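Can a machine do the dull chores on a shop floor yet?
Forum: Maintenance and Controls

ycheetham
Opening a panel door is the job I'd use as the test.
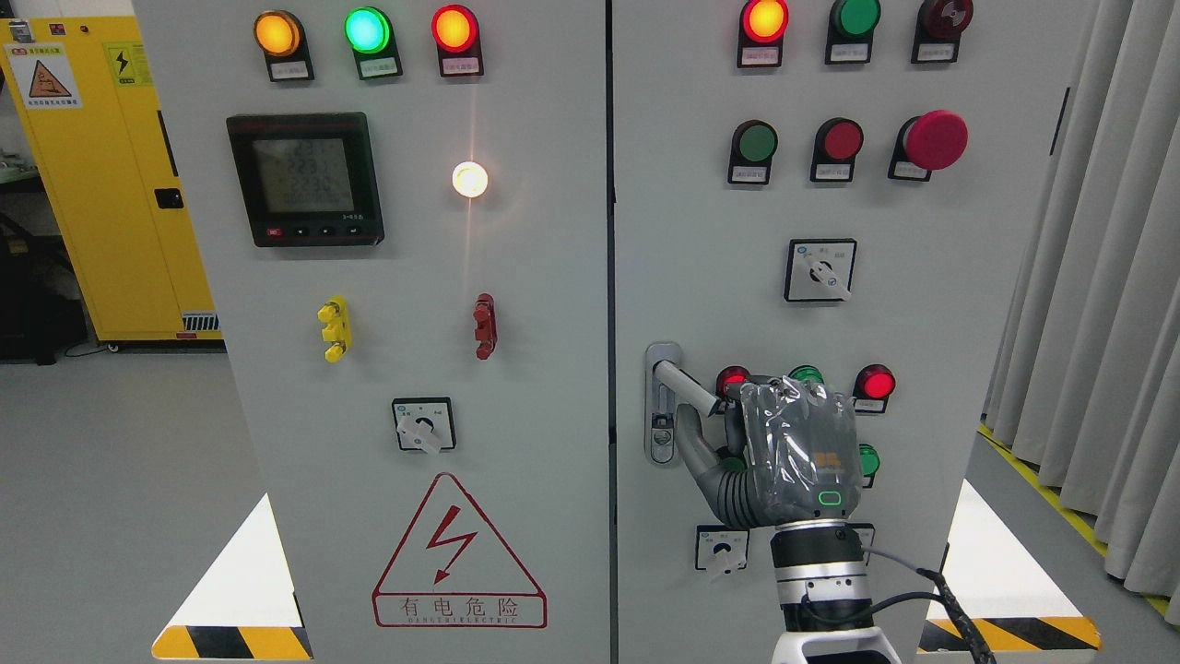
A swing latch with a lever needs the hand to find it, close on it, turn it and then pull along an arc that depends on the hinge. Get the arc wrong by a few millimetres and you are levering against the door. Most of the published work treats this as solved. I don't think it is, at least with lamps, push buttons and an emergency stop on the same door as the handle.

Haslam_fitter
Depends what you call solved. We ran a trial at Flondomby in July. 40 attempts on a plain latch, 13 failures, nearly all of them the grip slipping before the lever had turned. Fingers were bare plastic. Rubber tips would have fixed most of that.

ycheetham
13 in 40 is not a grip problem you fix with rubber. What happened on the slips? Did it retry or stop?

Haslam_fitter
Stopped and waited for a person. Two of them needed a reset at the controller.

dustex_dave
So you still had a person standing there. Same at home. I have a Dustex that does the floors and it's fine, until there's a sock. A floor is flat. Show me one that empties a washing machine.

torque_wrench
Disagree with Dave. The washing machine is harder than the panel. Cloth has no fixed shape, a lever has one axis. Position control is enough to reach the handle, then you want compliance in the wrist for the pull. Hivivside sell a wrist sensor that will do it if you filter it properly.

dustex_dave
And the price?

torque_wrench
More than your Dustex.

Haslam_fitter
Compliance helped us a bit. It didn't help when the seal was stiff. You need a pull limit as well, and ours was set too low for the older doors.

ycheetham
What was the limit, and was it measured at the wrist or worked out from motor current? If it was current I'd throw the figures away and run it again.

Haslam_fitter
Current. I'll look out the logs.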